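The story had been up for eleven minutes when Graciela Yáñez read it for the second time, and she liked it less than she had the first.

*Plellier are closing in on Lusari midfielder Nicanor Chávez, according to sources close to the player.*

It was on a site she had never heard of, under an advertisement for car insurance. There was a picture of Chávez in last season's away shirt. The second paragraph said the fee was agreed in principle. The third said that talks were ongoing. She wondered whether the person who wrote the third paragraph had read the second.

"It's everywhere," said Sheldon Bélanger from the next desk. He had his shoes off. It was August and the office air conditioning had been dead since lunch.

"It's on one site."

"It's on nine sites."

"It's on one site and eight people who can copy and paste."

Sheldon turned his screen toward her anyway. He ran the live page, and the live page had to be fed. Each window he filled it with the same men getting on and off the same airplanes, and each window he came to believe in it a little more. By the last week he would tell you in a low voice that a left back was buying a house.

"Three thousand three hundred people are waiting on that page," he said. "3,337. You know how many were on it during the actual match last night?"

She didn't ask.

"2,085," he said. "For a match. With goals in it."

Graciela had covered Lusari for long enough to remember when they trained on the field behind the bus depot. In that time Chávez had been sold to five different clubs by the newspapers and to none of them by Lusari. She had written one of those stories herself. It had come from an agent who called her at dinner and spoke very fast, and it was wrong in every part except the spelling. She kept the clipping in her desk drawer, under the staples.

She called the agent now. He was delighted to hear from her.

"I can't talk about it," he said.

"Is there an it?"

"There's always interest in a player like Nico."

"Has Plellier made an offer?"

"I wouldn't deny that conversations have been had."

"With whom?"

"Graciela," he said, as though she had asked to see him in his bath, and then he had another call coming in.

She wrote down *wouldn't deny* and drew a box around it. Then she called Ginette Arnaud, who did the press for Plellier, and who had never in her life told Graciela anything useful or anything false.

"We don't comment on players under contract elsewhere," Ginette said.

"Off the record?"

"Off the record, we don't comment on them either. What does your site say?"

"Nothing yet."

"Good for your site," said Ginette.

At four o'clock the fee was 40 million. By half past it was 50, and Sheldon had found a photograph of a gray car leaving the Plellier training ground.
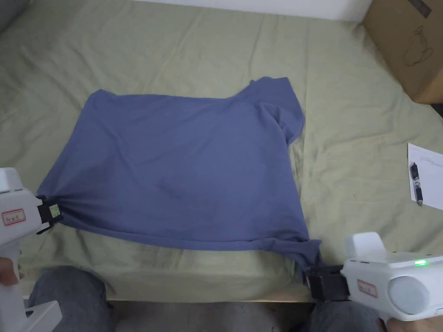 "Whose car is it?" Graciela asked.

"They're saying it's his."

"He's had his license suspended. I covered the hearing."

"Then he's a passenger."

She looked at the car. It had tinted windows and could have contained Chávez, or a goalkeeping coach, or a week's groceries. Under the photograph people were already arguing about what number he would wear. One man wanted to know where this left Flekeler, the club that was supposed to have signed him on Wednesday, and another man told him Flekeler were finished, a small club, they'd always been a small club. Somebody else said his cousin worked at the airport.

"I'm putting it up," said Sheldon. "'Reports suggest.'"

"Put up that we called and they said nothing."

"That isn't a headline."

"It's what happened."

He put up *Reports suggest*. She watched the number at the corner of his screen climb while she took her bag off the back of the chair.

It took her most of an hour to get to the Lusari ground. She could have called there, too, but she had noticed over the years that people lied more easily to a telephone. The sun was still high over the east stand and the gate was propped open with a crate. A boy was hosing down the steps outside the ticket office. Two television vans had parked across the entrance with their masts up, and a young man in full makeup was telling a camera that the mood here was tense.

She walked past him and in through the side.

Sulastri Hartono was in the kit room with the door open and the radio going. She had been at Lusari longer than the chairman, the manager and the roof. Her glasses were pushed up on her head and she was pairing socks.

"You're the fourth today," she said. "The other three wanted to know if he'd cleaned out his locker."

"Has he?"

"He's never cleaned it in his life."

Graciela sat down on a hamper. She liked the room, which smelled of soap and liniment, and she distrusted how much she liked it. Plenty of bad stories had been written by reporters who got comfortable. Sulastri was fond of Chávez. She would say he was staying because she wanted him to stay, and that was worth as much as the gray car.

"What do you think?" she asked, all the same.

"I think if he goes I have to get rid of sixteen shirts with his name on." Sulastri rolled a pair of socks and threw it in a basket. "The club shop has more. They ordered those last month. You can ask them if they'd order shirts for a man who's leaving."

"They ordered them for Long, the year he left."

Sulastri considered this. "They did," she said. "I was dusting with those until Easter."
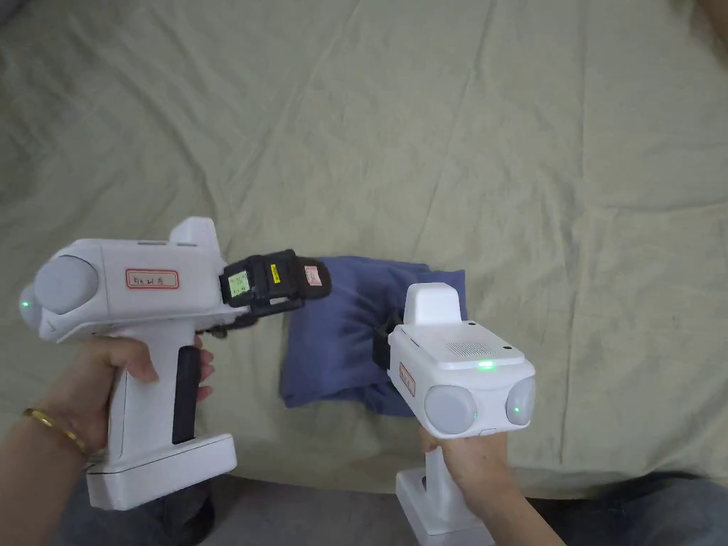 The radio gave the time and then the sports news. Plellier were believed to be on the verge of completing the signing. A former striker came on to say what Chávez would bring to the side. He'd bring legs, the former striker said. He'd bring a bit of quality in the final third.

"Do they know anything?" Sulastri asked.

"They know what we put up. We know what the first site put up."

"And who told the first site?"

"Sources close to the player."

"His mother's close to the player. She was in here this morning, she brought me plums." She pointed with a sock to a paper bag on the windowsill. "She didn't say anything about moving."

"Would she?"

"No," said Sulastri. "Probably not. Take a plum."

Graciela took one. Through the window she could see a corner of the practice field and some of the reserves playing keep-away in a circle. One man, off by himself near the far goal, was hitting free kicks. He hit one over the bar and one into the side netting and went to fetch both balls. It was a good distance to the balls, and he walked it with his hands on his hips.

She went out by the tunnel. No one stopped her. The television people were all at the front gate, where the cars would come.

He saw her and waited, one foot on the ball.

"Are you here about my house?" said Nicanor Chávez.

"What house?"

"Somebody sent me a picture of my new house. It's got a pool." He rubbed his neck. He was thirty-one and looked it, up close. "My wife wants to know why she hasn't seen it."

"Are you going to Plellier?"

"No."

"Have they asked?"

"You'd have to ask my agent that."

"I did."

"What'd he say?"

She found the page in her notebook and read it to him. *I wouldn't deny that conversations have been had.* Chávez listened closely, as if it were a letter about somebody else's family.

"He wants me to get a new contract here," he said. "Two more years. They're offering one."

A ball from the reserves rolled over and he sent it back to them without looking.

"So the agent called the site," said Graciela.

"I didn't say that."

"Would you deny it?"

He smiled at that, though not for long. "You can write that I'm happy here."

"Are you?"

"Write it anyway."

She stood there with her pen. It was neat, the contract business. It explained the phone call and the fast talk and the fee that grew by ten million in half an hour. It also suited a man who might be on an airplane in the morning and would prefer a quiet evening first. She had known players to kiss the badge on a Saturday and hold up another club's scarf before the weekend was out. She looked at his face for a sign of it and saw a man who was hot and wanted to go back to his free kicks.

"If it changes," she said, "you'll call me?"

"Sure."

She wrote that down too, and drew a box around it.

On the bus she typed four paragraphs with her thumb. Chávez had told this reporter he was not joining Plellier. Plellier declined to comment. His present deal had a year to run, and he and Lusari had yet to agree on the length of another. She took out *happy here*, put it back in with quotation marks, and sent it.

Sheldon called before the next stop.

"It's a bit flat," he said.

"It's got him in it. He's talking."

"Yeah, but they all say that. Everyone says no until it's done." She could hear him typing. "I'm going to top it with 'Chávez breaks silence.'"

"He wasn't being silent. Nobody had asked him."

"'Chávez breaks silence amid Plellier talks.'"

"There may not be any talks, Sheldon."

"May not," said Sheldon. "So there may."

She looked out at the road. Traffic was backed up to the bridge, and one of the television vans was three cars behind the bus, its mast folded down, going home. She ate the plum, which was sour near the stone. Her phone buzzed with a number she didn't know, and then a message from the same number. It was a man who said he worked at the airport. He had seen something, he wrote, and did she pay?

She asked him what he had seen.

*A gray car*, he wrote back.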